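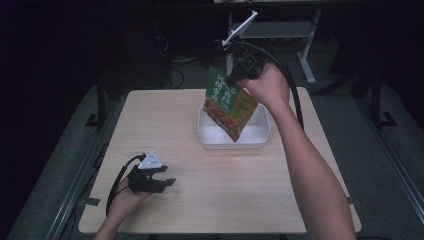
Snack bag above a tray on the table.

Our branch library in Pemutley dropped late fees for kids' cards last October. A few notes on how it went.

Before the change, 95 kids' cards were blocked. Most owed less than $7. A blocked card meant no books and no homework databases, so those kids stopped coming.

We cleared the old balances first. Yu-ting Mok at the front desk called the families. Plenty of them thought they owed far more than they did. 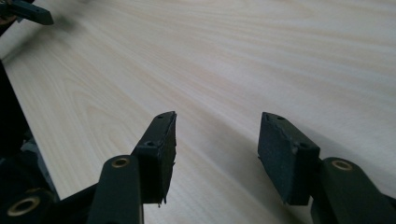

Lost books still get billed, but only after 60 days. If the book comes back, the bill is dropped.

Wing-yan Kong, who teaches fourth grade at Neritz, now brings her class over for checkout. Before, she kept a list of students who had to share a card with a friend.

Two things I'd change: send the reminder at 30 days, and put the new rules on the back of the card. Parents still ask me what they owe.

Adult cards are up for review next.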